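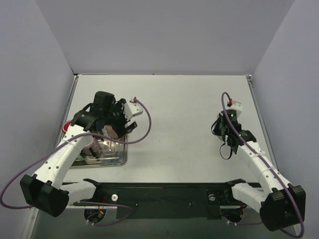 ## Odds and ends on a metal tray

I do love a metal tray for the everyday mugs, the sort with rounded corners and a raised rim, because you can lift the whole lot off the table in one go when you want to wipe down (and in our house that's every evening, usually with the radio on). Keep it over to one side and you've still got the middle of the table for rolling out pastry or doing the post.

A white top shows every speck, bless it, so go over it with a barely damp cloth and then a dry one, and run a corner of the cloth along the seam at the back where the crumbs gather.

For the tray itself:

- Warm water, a drop of washing-up liquid and a soft sponge. No scourers, please!
- An old toothbrush for any pressed lines in the bottom.
- Dry it straight away with a clean tea towel or you'll get water marks.

If the marks are there already, mix 2 teaspoons of white vinegar into a mug of water and leave a cloth soaked in it on the tray for up to 4 minutes, then rinse well. My friend Sarla Sisodia swears by lemon, and hers do come up lovely.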